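In Praise of the Junk Drawer

I love a junk drawer. I love mine, I love my neighbor's, and if I'm ever at your house and you ask me to go find some scissors, please know that you've made my afternoon. Every tidy-home book I've read treats the junk drawer as a kind of moral failure, something to be emptied onto a bedspread and wept over. I've come to believe the opposite! A home needs one place where things can go without a reason, and a drawer is the best place for it, since it closes.

I grew up in Trestasbridge, in a narrow house where the kitchen had exactly one drawer that stuck. You had to lift it and pull at the same time. Inside were birthday candles, a tape measure from Orellana Hardware, rubber bands gone brittle, the key to a shed we'd torn down, and always, always, a single die. When something broke, we went to that drawer first. Half the time we fixed the thing with whatever we found, and the other half we forgot what we were fixing and played with the tape measure. 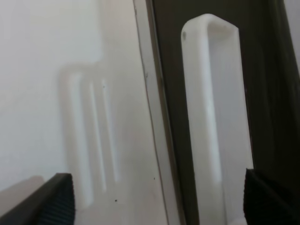

Plain, pale surfaces: restful to look at, if you like that sort of thing.

The trouble started for me when I moved to Sotgate and decided to become a serious adult. I bought dividers. I bought a label maker, a Brustik, which I still think is a wonderful machine, and I labeled everything I owned over one very happy February. Batteries. Twine. Picture hooks. I made 83 labels, and I know that because the tape counter on the Brustik told me so. For a while it was glorious. I'd open a drawer just to admire it.

Then the mail came, and in the mail was a little bag of spare buttons from a coat. I had no label for buttons. I stood in the kitchen holding that bag for far too long, and then I put it in Twine, and from that moment Twine was a lie. By summer it also held a bike light, a cork, and the foreign coins I can't spend and won't throw out. It was the drawer I opened most. It was also the one I liked best, though I took a while to admit it. 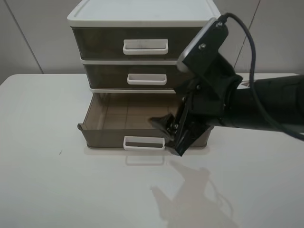 So these days I plan for it. Before I sort anything, I pick the drawer that won't be sorted, and I give it a good spot, low enough that kids can reach it and close to wherever people stand around talking. Everything else in the house can be as orderly as you please. My spices are alphabetical! My batteries are by size! But the buttons have somewhere to go, and so does the mystery screw, and I don't have to make 24 small decisions before dinner about things that weigh nothing and cost nothing.

There's a pleasure in the hunting, too. A sorted drawer gives you the thing you wanted and sends you on your way. In mine, last week, I went looking for a pencil and found a ticket stub, a magnet shaped like a trout, and the other glove clip. I was late for the bus and in a terrific mood.

I do have one rule, which is that it has to shut. When it won't shut, I take out 8 things, no more, and find out whether I miss them. The trout stays.
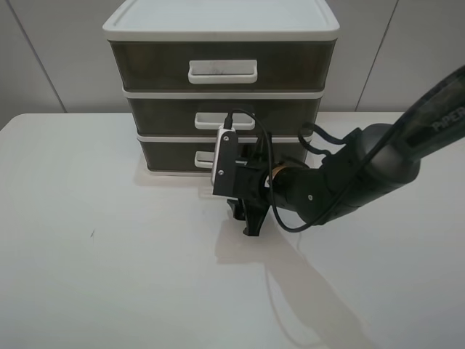 My mother would have disagreed with every word of this, writes Marguerite by email. She kept one shoebox for odds and ends, emptied it every New Year's Eve, and never once wished she had the old stuff back. I have three junk drawers and I can't find my tape in any of them.

Fair enough, and I'd start with the second one down. Mine is always the second one down.

Comments

pocketlint: The key to a shed that's gone!! We have two of those and neither of us will let the other toss them.

Dora in the hills: Tried labels once. Ended up with a drawer labeled "Other" and a drawer labeled "Other 2."

wrenhouse: I'm with Marguerite. Empty it once a year, you'll feel great.

Recent essays

The Right Number of Mugs
Why I Still Write on My Hand
90 Minutes in a Paint Store
A Good Word for Leftover Soup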